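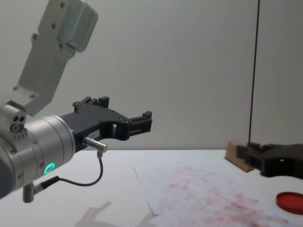

作業部屋の壁、淡いグレーです

投稿者:moku_moku
2018年10月28日
前スレで壁の色の相談に乗ってくださったみなさん、ありがとうございました! 散々迷った末にVadovの淡いグレーにしました。色番は505です。最初は真っ白のつもりだったのに、見本を壁に貼って三日眺めていたらグレーがどんどん好きになってしまって……。無地で広い面が続くだけなのに、部屋に入るたびにうれしいです。

投稿者:ねじまき7号
おお、決まりましたか! いい色ですね。うちも同じ系統ですが、左のほうが少し明るく見えるのは光の加減ですか? うちも時間帯でムラっぽく見えるんですよ。

投稿者:moku_moku
そうです、光です! 塗りは一発できれいにいきました(自慢)。朝は青っぽくて、夕方はちょっと温かいグレーになります。この変化が楽しくて、用もないのに部屋をのぞきに行ってます。

投稿者:kage_no_hito
水を差すようで悪いけど、グレーの壁に白い天板は冷たくないですか。自分は木目の天板に替えてから部屋にいる時間が延びました。白は汚れも目立つし。

投稿者:moku_moku
>kage_no_hitoさん
木目もすごく迷いました! ただ、白は小さいネジを落としたときに見つけやすいんです。これは使ってみて感動しました。天板はCutowの幅188cmで、搬入のとき廊下の角で泣きそうになりましたけど、広いのは正義です。 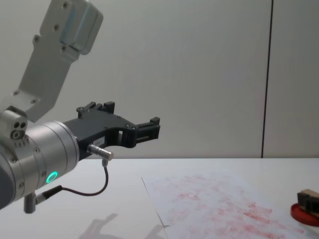
それと汚れの件、たしかに鉛筆の跡はつきます。でも固く絞った布でさっと拭けば落ちるので、一日の終わりに拭くのがすっかり習慣になりました。前の机では考えられないことです(笑)

投稿者:ねじまき7号
白い天板に一票。黒い部品なんかは影まで見えるくらいはっきりしますよね。逆に白い紙を置くと行方不明になりますが。

投稿者:kage_no_hito
ネジの話は納得。でも昼間まぶしくないですか? 前に白で失敗したのはそこなんですよ。艶ありだと照明が映り込んで目が疲れる。

投稿者:Emerson Damasceno
横から失礼します。私も白い天板を使っています。まぶしさは照明の向きでかなり変わりますよ! 真上から当てるのをやめて、壁に向けて光を回すようにしたら楽になりました。淡いグレーの壁だと返ってくる光もやわらかくて、とても良い組み合わせだと思います。

投稿者:moku_moku
>Emersonさん
壁に当てる! それやってみたいです。Lazaridisのクリップ式のライトが一つ余っているので、今夜さっそく試します。

投稿者:kage_no_hito
なるほど、壁で反射させる手があったか。それでも自分は木目派ですが、ライトの結果は気になるので報告よろしく。

投稿者:ゆず胡椒
便乗で質問です。11月に四畳半を塗る予定なのですが、505と一つ濃い色とで迷っています。狭い部屋だと濃いほうは重いでしょうか?

投稿者:moku_moku
>ゆず胡椒さん
見本を大きめに塗って、昼と夜の両方で見るのがおすすめです! 私も一つ濃いのを試しましたが、夜は思った以上に暗くなりました。うちに505の残りが少しあるので、色見の板を作って写真を上げますね。

投稿者:ねじまき7号
四畳半なら濃いほうもこもり感が出て好きだけどなあ。一面だけ濃くするのはどうです?

投稿者:ゆず胡椒
一面だけ! 考えてませんでした。また迷いが増えましたが、見本を二色とも注文してきます。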